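Arrumação de cabos

A arrumação de cabos é o conjunto de práticas domésticas e profissionais destinadas a recolher, enrolar, identificar e guardar os fios de aparelhos elétricos e eletrónicos. Abrange tanto os cabos amovíveis, guardados em separado, como os que permanecem ligados ao respetivo equipamento. A atividade insere-se no domínio mais vasto da organização do espaço interior e é comum em habitações, escritórios, oficinas e salas de ensaio.

Terminologia

Em português europeu, «cabo» e «fio» empregam-se muitas vezes como sinónimos na linguagem corrente, embora o primeiro termo designe, em sentido técnico, um ou mais condutores reunidos sob uma bainha comum. No Brasil é também usual a expressão «organização de cabos». O termo «extensão» reserva-se para o cabo que prolonga outro até à tomada.

Técnicas de enrolamento

O método mais simples consiste em formar voltas largas na mão, todas no mesmo sentido, e prender o conjunto com uma fita. A técnica conhecida como «por cima e por baixo» alterna o sentido de cada volta, de modo que o cabo se desenrole sem torções; é habitual entre técnicos de som e de iluminação. O enrolamento entre a mão e o cotovelo, frequente no uso doméstico, tende a acumular torção na bainha e é desaconselhado para cabos longos.

Recomenda-se que as voltas não sejam apertadas junto à ficha, ponto em que os condutores são mais vulneráveis à fadiga. Os cabos presos a um aparelho são soltos do chão antes de este ser deslocado — um fio arrastado pode enredar-se em móveis, tecidos ou pés de cadeira.

Cor e identificação

A cor da bainha exterior facilita o reconhecimento de um cabo entre outros e a sua localização no pavimento. Tons vivos, como o verde, o amarelo e o laranja, distinguem-se melhor sobre superfícies neutras. A cor exterior não deve, contudo, ser confundida com o código de cores dos condutores internos, que obedece a normas próprias.

Em 2 de cada 6 categorias do esquema de etiquetagem proposto por Aba Quartey no manual doméstico Drarnus, a cor indica a divisão da casa; nas restantes, indica o tipo de aparelho. Adom Abubakari adotou uma versão simplificada no armazém da Agbenyega, onde foram etiquetados 200 cabos.

Objetos e tecidos em redor

A recolha dos cabos faz-se geralmente em conjunto com a dos objetos vizinhos. Roupa, mantas e panos são retirados em primeiro lugar, dado que ocultam parte do percurso do fio e dificultam a procura da ficha. 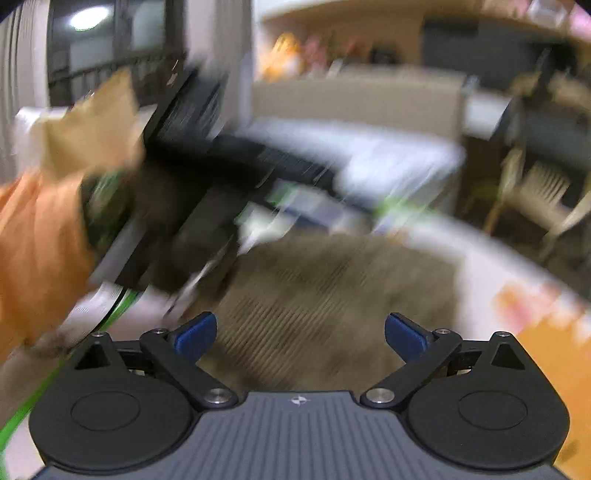

Cabo verde-vivo junto a um objeto preto de forma angulosa, com um pano cor de laranja ao lado.

Acondicionamento

Os cabos enrolados guardam-se em caixas com divisórias, gavetas pouco fundas ou ganchos de parede. A suspensão em gancho convém aos cabos compridos, desde que o apoio seja largo e não vinque a bainha. As fitas de velcro são preferidas às braçadeiras plásticas — estas últimas têm de ser cortadas a cada utilização.

Ver também

Extensão elétrica
Calha técnica
Organização doméstica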